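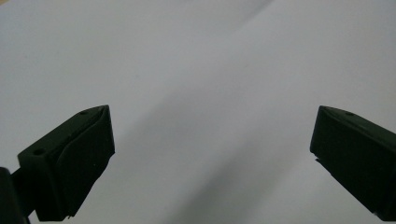 4.2 Changes in the packing hall

The second site in our study is the Norkance laundry in Prundau, which cleans and packs flat linen for hotels and two care homes. Before the change, all folded pieces were checked and stacked by hand. In October the firm put a robot cell at the end of line 2, bought through the integrator Michiels, to pick up folded sheets and pillowcases and place them in stacks for wrapping. The cell runs on one shift only. At the time of our visits it handled 3,000 pieces on a normal day, against the 4,000 the planning document had assumed.

We interviewed the packers on both shifts and sat with them at the line from the start of work until the morning break. We also had access to the stoppage log, in which the cell's software (Gristum) writes an entry each time it waits for a person. For the first month the log holds 233 entries. Most are short. The largest group concerns white sheets where the system could not find the edge of the fold, and the operator had to pull the piece flat or take it off the belt. Colored towels were tried for a week and then sent back to manual packing.

Figure 3. A plain white surface at the stacking station, seen behind the empty fingers of a hand-held gripper.

Three changes came up in nearly every interview. The first was walking. Packers used to stay at one table for most of the shift. On the automated line one person now looks after the cell, the wrapping machine and the cart exit, and several said their wrists hurt less and their feet hurt more. The second was inspection. When people stacked by hand they felt for damp spots and small tears while doing it, and the task had no name or time of its own. With the cell in place, inspection was moved upstream to the folder, where the pieces go by faster. Complaints from one hotel rose in the first weeks, and the shift lead, Jelle Lambrechts, added a second check at the carts. This check does not appear in the official work plan.

The third change was in who gets asked for help. Two packers had learned to restart the cell and to adjust the pick height, and the others called them over during stoppages. Both were still paid at the packer rate when we finished our visits. Lambrechts had requested a new job grade for them and was waiting for a reply.

No one had been let go. Hours for temporary workers were cut on the line, however, and the permanent staff spoke of this often. One packer told us she missed having someone across the table to talk to. We return to staffing in Section 5, where the laundry is compared with the first site.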